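Two Rounds a Day: Looking After the Machine at Distley

The person who keeps the robot running at Distley asked me to leave names out ("put the machine in, it does the work"), so I will. We talked for most of a morning while the thing went about its round, and I got to ask all my nosy questions!

The robot is a Didow, a rolling base with an arm, and its job is tidying the shared rooms on the ground floor. Brasero, the firm that runs the building, took it on last spring. My first question was how you teach it a new room, and I expected something complicated.

"You walk it in slowly and let it look," my host told me. "Then you do it again with the lights off, because that's how it'll be at five in the morning. A room takes me 2 passes if it's simple. This one wasn't simple."

The trouble was the shine. A glossy countertop throws the ceiling lights right back at the head camera, and in the first week the arm kept stopping short. The fix was boring (I asked for something more dramatic and didn't get it): lower the exposure, tilt the head down a bit, save the new pose.
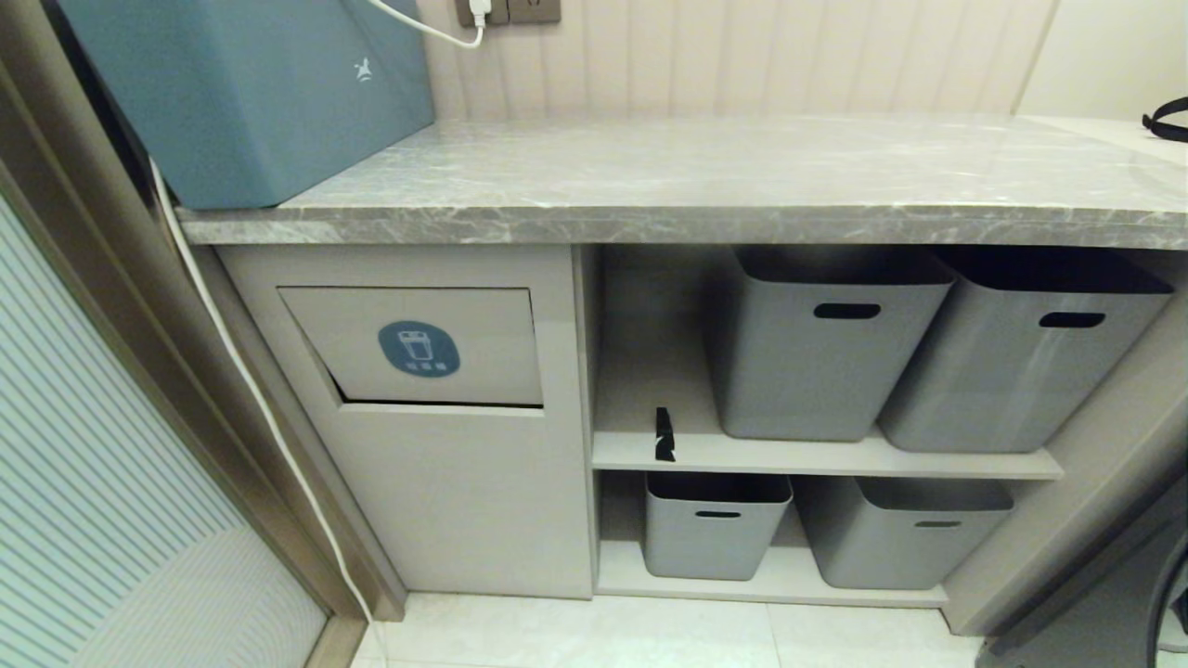 Bins, flaps and a lot of wiping

The gray bins with the oval handle holes are easy, I was told, as those holes give the software a nice clear shape to find. Flap doors are another story. "A flap can be shut, or open, or a little bit ajar, and it has to check every time. I keep 400 saved views of flaps. My family thinks that's very funny."

Cables get their own rule. Anything hanging down near the floor is marked as a no-go strip on the map, and the base swings wide of it.

As for upkeep, the lens gets wiped before each round, the wheels are cleared of hair and lint, and the finger pads are swapped every 12 weeks. The arm joints are greased at 3,000 hours with a tub of Kos, "and I write it on the wall chart, or I'd forget."

Had anything ever really broken? One wrist motor, back in the winter. It took an afternoon to replace and then another whole day to calibrate, and my host still sounds annoyed about that second day.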